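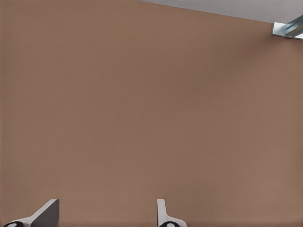 Chapter 8
Surface Runoff and Infiltration

Rain that reaches the ground either soaks in or flows away. The share that soaks in depends on soil texture, slope, plant cover, and how much water the soil already holds. Clay takes in water slowly - sand takes it in fast.

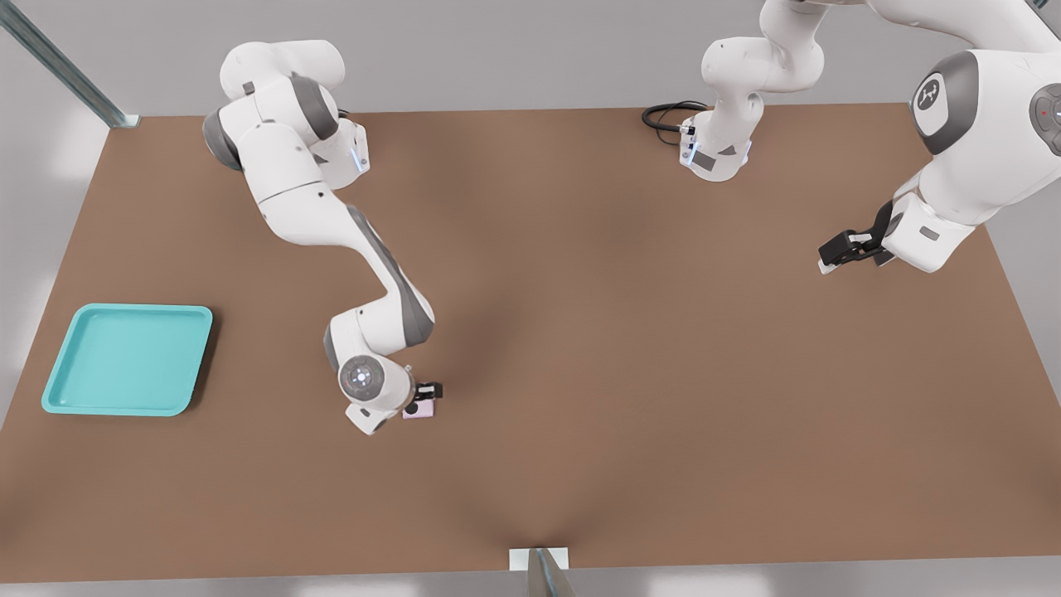 Runoff begins when rain falls faster than the soil can absorb it. In the Marikar basin, a November storm produced runoff within two hours on bare slopes. Wooded plots nearby produced none. The basin covers 1,065 hectares and drains to the Ilik River.

Terms used in this chapter
Infiltration rate: the depth of water entering the soil per hour.
Ponding: water standing on the surface.
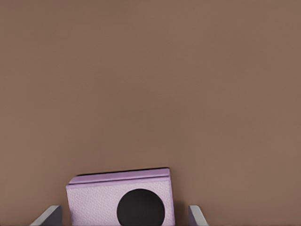
8.1 Measuring Infiltration

The ring method is treated first.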